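Young Flurkstead > How Things Work > Places

What does a hotel do all night?

By Naveen Dhillon
16 September 2019

If you have ever stayed in a hotel, you will know what happens at bedtime. Somebody tells you to stop bouncing on the bed. Somebody else finds out that the light switch by the pillow works every lamp except the one that is on. Then it goes quiet, and in the morning there are sausages.

Between the quiet and the sausages there are a good many hours, and the hotel is awake for all of them. A hotel can't shut the way a shop does, with the lights off and a sign on the door. It has customers in it, in their pyjamas.

To find out what goes on, we asked the people at the Leitner, a large hotel by the harbour in Mullport. It has 251 bedrooms, a restaurant, two lifts and a revolving door that small brothers have to be removed from.

Who is in charge at night?

The night manager. At the Leitner this is Omprakash Mishra, who starts work when most of you are cleaning your teeth, or pretending to. He has his breakfast in the evening and his dinner in the morning, and says his stomach stopped complaining after the first year.

The night manager looks after everything until the day manager comes in. If a pipe leaks, he deals with it. If a guest has locked herself out of her room wearing one sock, he deals with that too, and is very polite about the sock.

There is usually a night porter as well. Porters used to be mainly for carrying suitcases, but suitcases have had wheels for a long time now, so the night porter does whatever needs doing. He might take up an extra pillow, walk round the corridors to check the fire doors are shut, or make a cheese sandwich for somebody whose train was late. Large hotels may also have a security guard. Small ones may have one person doing all of these jobs, which is why you sometimes have to ring the bell twice.

What is a night audit?

An audit is a careful check of the sums. You may feel that nobody should be doing sums in the middle of the night, and plenty of night managers would agree with you.

Every hotel has to decide when one day stops and the next one starts. You would think this was midnight. It would be awkward, though, as people are still in the bar at midnight, ordering crisps. So the hotel's day goes on a bit longer than yours. At the Leitner it ends at 3 in the morning, when Mr Mishra sits down at the computer and closes it.

Before he can do that, he has to make sure everything that was sold has been put on the right bill. Suppose the people in one room had fish pie and the people in the room next door had nothing but a jug of water. If the fish pie lands on the wrong bill, there will be a conversation at the front desk in the morning, and it will not be a short one.

When the sums agree, the computer moves to the new day. It adds the price of the room to each bill and makes a list of who is leaving and who is arriving. If the sums don't agree, Mr Mishra has to find out why. Once he spent most of a night hunting for the price of one pot of tea. (It was on the bill of a man who only drank coffee, and who had noticed.)

What if more people turn up than there are beds?

This can happen, and the odd thing is that hotels sometimes do it on purpose.

Some people who book a room never come. They miss their plane, or catch a cold, or simply forget. An empty room earns the hotel no money, and you can't keep last night in a cupboard and sell it tomorrow. So some hotels take a few more bookings than they have rooms, and trust that a few people will stay at home. It's called overbooking.

Most nights the guess is right. Now and then everybody turns up, all of them healthy and on time, and the hotel has a problem. The night manager then has to find a room for somebody in another hotel, and normally the first hotel pays for it, and for the taxi. Hotel people call this "walking" a guest, although the guest goes by car. Mr Mishra says it is the part of the job he likes least. Nobody has ever thanked him for it, even when the other hotel was nicer.

Where do all the sheets go?

Down a hole, in some hotels. It is called a laundry chute, and it is a sort of slide inside the wall that drops the dirty sheets to the basement. Before you ask, no, you can't go down it. It isn't made for people, the doors are kept locked, and the bottom is full of other people's towels.

The Leitner is a newer building and has no chute, so its sheets travel by lift in big bags on wheels. A lorry takes them to a laundry outside town, where they go through machines much larger than the one in your kitchen. The clean ones come back before it gets light. On a busy week in July the hotel gets through 3,000 towels, and Dalia Abou Zeid, the head housekeeper, can tell you where every one of them ought to be. She can also tell you that some of them are in suitcases on their way home to other people's bathrooms. Taking the little soap is allowed. Taking the towel is not, and she would like that passed on to your parents.

What do people eat and drink?

The restaurant kitchen closes in the evening, and then it is cleaned from top to bottom. After that the hotel lives on sandwiches, soup and hot drinks. Guests who have to leave very early for a boat or a plane can often pick something up from the front desk, in a container that doesn't have to be washed up and brought back.

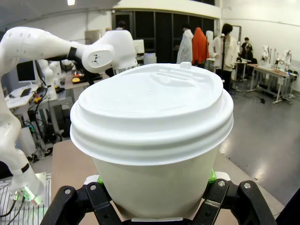 Paper cup with a lid for drinking on the move.

Then there is the breakfast. The first person into the kitchen at the Leitner is Abhishek Maurya, the breakfast chef, who arrives when it is still dark and the seagulls haven't started. He turns on the ovens first, because they take longest to warm up. Bread goes in before bacon. Eggs are left until the last minute, as a cold fried egg makes a sad noise on the plate and everybody turns round.

He doesn't guess how much to cook. Remember the list the computer made in the night? It tells him how many people are asleep upstairs and how many have paid for breakfast. What it can't tell him is how many sausages you think are a sensible number. He has learned to add some extra for school holidays and a lot extra for rugby teams.

Is it ever frightening?

Less than you might hope. We asked about ghosts. Mr Mishra said that old hotels creak, and that new ones creak too but in the pipes. When a building cools down at night, wood and metal shrink by a tiny amount, and this makes clicks and groans. Lifts sometimes move with no one in them. Many lifts are set to go back to the ground floor when they have been left alone for a while, so they'll be ready for the next person. It does look as if an invisible lady has just popped down to reception.

The thing the staff take most seriously is fire. Hotels have smoke alarms, special doors that hold back smoke and a map on the back of your bedroom door showing the way out. Hardly anyone reads the map. Please be the person in your family who does. Walk to the nearest stairs when you arrive, so that you know where they are, and don't use the lift if the alarm goes off. The alarm is generally caused by somebody's toast, but you still have to go and stand outside in your slippers, and so does everybody else, including the person with the toast.

Could you work nights?

Perhaps, one day. You would have to be good at staying calm and fairly good at sums, and you would need thick curtains at home. In Britain there are special rules about young people working at night, so if you are under 16 you can put the thought away and go to bed.

Mr Mishra says there are nice things about it. He sees the fishing boats go out. He gets a seat on the bus, which is going the opposite way to everyone else's. And at the end of the night the day manager comes through the revolving door and asks him if anything happened, and he nearly always says no, and hands over four pages of notes.

Words to know

Audit: a careful check that the sums are right.
Front desk: the counter where you get your key. Also called reception.
Housekeeper: a person who looks after the bedrooms, the sheets and the towels. The head housekeeper is in charge of the others.
Laundry chute: a slide for dirty sheets. See above about not going down it.
No-show: a guest who has booked a room and doesn't come.
Overbooking: taking more bookings than you have rooms.
Porter: a person who helps guests with bags, and at night with nearly everything else.

Something to try

Next time you stay in a hotel, ask at the front desk what time their day ends. Ask nicely, and not when there is a queue. Write and tell us what they said, and we'll print the latest one we get.

More in How Things Work: Places
Why do swimming pools smell like that?
Who lives in a lighthouse now?
What happens to a suitcase at the airport?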